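Play Fruit Sorting at Temora

Our play fruit has had a good long outing this month, and Socorro Carhuamaca would like everyone to know how fond she has grown of the wire baskets, which are so much nicer to sort into than the old cardboard boxes (goodbye, boxes!).

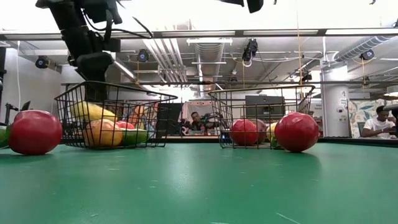
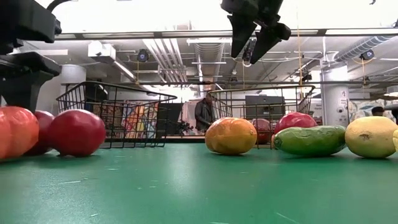
Toy fruit and wire baskets on the green table at Temora.

Octavio Condori is gathering more pieces for September, and pears would be especially welcome. If you have any toy fruit at home that has been outgrown, do please drop it off with Socorro whenever you're passing.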